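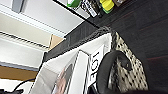
Farzana Herath told me I'd be bored by lunchtime, that an open day at a storage and household goods warehouse was a thing people went to for the free coffee. She'd been to the one last September and left after an hour. Well, I stayed until they were stacking the chairs!

The place is called Lodlow, out past the rail yard, and once a year they let regular people walk around the sorting floor and the sample rooms. I got there a bit after nine and parking was already a mess (use the back lot, the front one is all delivery vans).

The sample rooms were my favorite. They set them up like corners of a real home – shelves, bins, boxes, all the little stuff that piles up – and you can pick things up and put them back wherever you want. I spent way too long with the gray fabric bins. There was one with a white box sitting in it and polka-dot fabric lining the inside, black dots on white, and I liked that so much more than the plain ones. I have an old pillowcase at home with dots a lot like those, so you can guess what my weekend project is.

Oskari Nurmi ran the folding table, and he's quick. He showed us how to line a bin so the fabric doesn't creep down the sides: you cut it bigger than you think, fold the top over twice and pin it before you load anything. Mine slid down anyway. He said to try a heavier cotton.

Then the tour of the floor itself, which was loud and kind of great. More than 300 people had signed up for the day, so they split us into groups, and ours got Anoma Cassim, who let us ask anything. Somebody wanted to know what comes back the most. Lids, she said. People buy the wrong lid, over and over. They have a whole aisle of returned lids waiting to be matched up again, and I could have stood there all morning.

We also got to try packing an order against the clock. I did terribly – two boxes, and one had to be redone when the flaps wouldn't meet. The man next to me did his like he was dealing cards.

Lunch was soup and a roll for a small donation. Good soup, tiny roll. The shop was open after that with seconds and ends of lines, and I came home with a stack of shelf liners and one bin, gray, no lining yet. Farzana has already asked if they had any more of them.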